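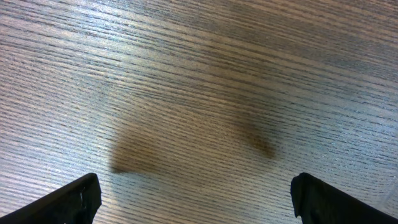
Delphine Nakamura has run the toy table at the Planthorpe library since June, and she keeps it plain. "Kids need a clear top and a good light," she said. "The grain on this one shows every crumb, so I wipe it a lot."

She started with puzzles, but the pieces went missing. Alphabet blocks have held up better. She likes the small wooden ones with a letter on one side and a line drawing on another.

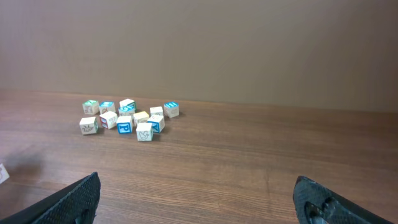 "I don't line them up in order," Nakamura said. "If they're in a loose bunch, a child will reach in and turn one over." The library owns around 300 blocks and puts out only a few at a time. The rest stay in a closet. She paid $47 for the last batch and expects to buy more from Lyons next year.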